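Brerkmont workshop notebook - simulation team
May 19, 2020

Present on the call: Hauwa Chukwu, Ignacio Lyons, Corinne Doucet and me (Alaric Hutchins came for the last part only). Ignacio Gallagher sent his notes by mail before the meeting. As we have two Ignacios in the club I write G. and L. from now on, the same as in the older pages.

First the news of the competition. The Fillovton student round will stay in simulation only, this is now confirmed in writing. The organizers moved the submission to June, and every team has to send two files: the policy, and a text log of all trials with the seed of each one. The video is optional, but Corinne thinks the judges will look at it anyway and I agree with her. The task did not change. The arm has to clear household things from a piece of furniture which is not a table, and the furniture is chosen by the team. We have chosen the sofa already in the winter and I do not want to open this discussion again, although G. opens it again in his mail. His argument is that a low bench would give us the same points with half of the trouble. It is a fair argument. But the rules give a bonus for soft-looking shapes with curved surface, and we have already paid most of the trouble.

State of the scene file. L. has cleaned the folder, so there is now one scene file and not the five copies with almost the same name. Please, everybody take the new one. The old ones are in the folder "attic" and I will delete them when the log format is decided. In the new file the Franka stands on the black pedestal directly against the sofa. Before, we had left a gap there, and the arm was working almost fully stretched at the far side of the seat, where it is weak in the wrist angles. Now the elbow can stay higher and bend more. The price is that the near part of the seat is close to the base, and the planner makes ugly folded positions when it must reach there. Hauwa has seen it two times in her trials. She suggests a penalty for the folded elbow in the cost. I have put a small one, value not tuned.

Collision shape of the sofa. I spent most of my own time on this and I write it in detail, because in a month I will not remember it. The visual mesh is round everywhere, the cushions, the back, the ends. The first collision shape was one convex hull, which of course fills the seat with invisible material, so things placed on the sofa were standing in the air at the height of the arm rest. Then I made boxes: one box for each seat cushion, one for each back cushion. This is fast and stable, but the objects near the crease between the cushions look wrong, they rest on an edge that the eye does not see there. Now I use the decomposition tool, and it gives many small convex parts. It looks correct. It is also slower, and a bowl which lies in the crease shakes a little for a long time before it sleeps. I have made the contact softer and it shakes less. I have not found a value where it does not shake at all.

We must remember that the sofa in our simulator is rigid. It looks like a cushion, but it has the behavior of painted stone. Corinne asked if this is honest for the report. I think yes, if we write it clearly in the section for assumptions, and she will write this section.

Objects. We keep the Prastodar kitchen set because it is free for students and the license is simple. From the set we use the red bowl, the yellow cup shape, the gray flat bar and the metal tray.
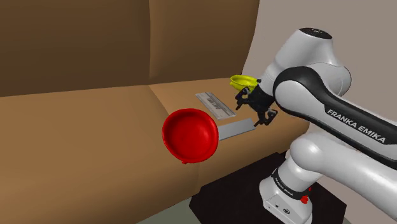
For the start positions we drop everything from a low height with a random rotation and let the physics run for 2000 steps before the first command of the arm. Before we had fewer steps and the camera was taking its first observation when something was still rolling, and then the pose estimate was old when the gripper arrived. It looked like a bad grasp policy for nearly two weeks and it was only bad waiting. Hauwa found it when she printed the velocities. I want this written here with her name.

Grasping, by object.

Yellow. The easiest in all the trials. The policy goes for the rim with one finger inside and one outside, and this is stable enough if the lift is slow. L. wants to raise the lift speed to save time, I would leave it until the log is finished.

Red bowl. It depends completely on how it lands. When it stands on its bottom, the rim grasp is good. When it is on its side, the policy likes to come from above and close on the thick rim, and sometimes the bowl rolls away between the approach and the closing. L. tried to begin with a small push toward the back cushion, so that the bowl has something behind it. It is a nice idea. In the trials where the bowl lies in the middle of the seat it makes things worse, as the push sends it to the front edge. Maybe the push should be allowed only when the bowl is near the back. We did not test this yet.

Gray bar. Flat thing on a flat thing, the classical problem. The fingers need to go under it or to take it by its narrow sides, and our approach height was too careful, the fingers were closing on air above the bar. Hauwa lowered the height by 2 mm and then by 3 mm more. With the first change nothing was different. With the second the fingers touch the cushion, the force limit stops the arm, and the trial is counted as a collision. So the window is narrow. I think we should allow a light touch of the seat, as any person would do who picks up a ruler from a sofa, and raise the limit only for the last part of the approach. I must read the rules again about contact with the furniture.

Tray. By the raised rim it is possible, but the tray is long and it turns in the fingers if it is taken far from its middle. The wrist has to come diagonal and then the forearm is near the back cushions. I do not have a good answer. Corinne proposes that we leave the tray as the last object always, when there is more free space on the seat. The ordering costs nothing in the points, so we take her proposal for now.

The order of clearing is a bigger question than I thought in the beginning. When the pieces lie near one another, one grasp disturbs the next. If the bar is close to the bowl, moving the bowl moves also the bar, and the old pose is not valid. G. writes in his mail that we should look again with the camera after every single pick. I was against it because of the time, but he measured it on his laptop and the new observation is cheap compared with the planning. So I was wrong here. Changed in the main branch, after every release the arm goes to the waiting position and the poses are estimated new.

Problem with the cup and the camera: in certain waiting positions the wrist covers part of the seat and what is behind it is lost for the estimator. L. moved the waiting position more to the side of the base. Better, but the reach back takes longer. Leave like this.

Seeds. The organizers ask for a fixed list and each team can choose its own. We have used 1932 for all the debugging (the year is from the plate over the door of the Bellamy building, where we had the club room). I ask everybody to not use it for results. We know this start position by heart and we have fixed, without wanting it, many things specially for it. Hauwa will make a list with new seeds and nobody looks at them before the policy is frozen. It is hard to be patient with this, I know.

Trial count. With the planned list we have up to 3 hours of computing on the Bellamy machine for one full pass. The machine is shared with the other group, so please write in the sheet before you start, and do not leave a viewer window open during the night. The renderer takes memory even when no person is looking.

A disagreement which stays open: Hauwa wants to count a trial as successful when the object has left the sofa in the closed gripper. L. wants to count it only when it is released in the box. The rules text says "removed from the furniture", and both readings are possible with these words. I have written to the organizers. Until the answer comes, the log will have two columns.

Alaric came at the end and asked a good question, what happens if an object falls to the floor between the sofa and the pedestal. In our code nothing happens. The object simply stays in the list and the arm tries to reach it until the time limit. I have made a check on the height of the object now, and a fallen one is removed from the list and written in the log as "lost". It is not a pretty solution, but before it we had endless trials and did not understand why.

To do before the next call:
Hauwa - seed list, approach height for the bar with the new force limit.
L. - push only near the back cushion, small test, ten lines of result are enough.
Corinne - assumptions section, also one paragraph why a sofa.
G. - send the timing script, please with a comment in it about which units.
Alaric - read the log format and say if it is understandable for a person from outside.
Me - rules about contact, folded elbow cost, the shaking bowl.

One small remark to myself. The penalty for the elbow is in the config under the name "elbow_fold" and there is a second one with the name "fold_elbow" that does nothing. Remove the second.

Recent entries
Sofa collision mesh, first try with boxes
Minutes of the call about the Fillovton rules
How to install the Prastodar kitchen set
Why we stopped with the table scene
Bellamy machine: booking sheet and passwords moved
Gripper force limit, notes by Hauwa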